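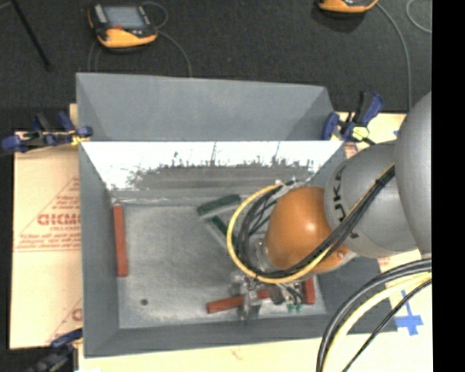
Week 5: How a Band Name Outlives the Band

Okay, welcome back. I got a lot of questions after the last class about why we spent so long on the Laryea records, so let me start there and we'll get to contracts after the break.

Laryea were a five-piece from Brodorthorpe. They played every bar and church hall that would have them, and their first album sold 2,728 copies, which for a band with no label was pretty great! I still have mine (water damage and all). By the third album only the bass player was left from the original lineup, and the name on the sleeve was the same. So who is Laryea at that point? Write down your gut answer now, we'll come back to it.

What to listen for

Play "Prallisis" from the first album and then the live version from the third. Same key, same words, but the drums sit way behind the beat in the second one and the singer stops pushing. I like the later one better – half of last year's class told me I was wrong, and one of them wrote me four pages on it.

Listen to the bass in the second verse, too. It barely changes between the two versions, and I think that's the thread fans hang on to.

Side projects

Primodo started as two members of Laryea killing time in March between tours. They pressed 200 singles and sold them off a card table. Then the side project got more radio play than the main band, and you can imagine how the van rides went after that.

Questions we'll argue about: does a side project owe the main band anything? Should it play the old songs on stage? (Primodo did, for exactly one tour, then dropped them all.)

For next week

Read the chapter on songwriting splits, pages 1 to 36. Pick one band that lost a founding member and bring two songs, one from before and one from after. Please bring the audio on your phone, the cable in our room works again. If you picked a band with three singers, come see me first, because you're going to need a bigger page.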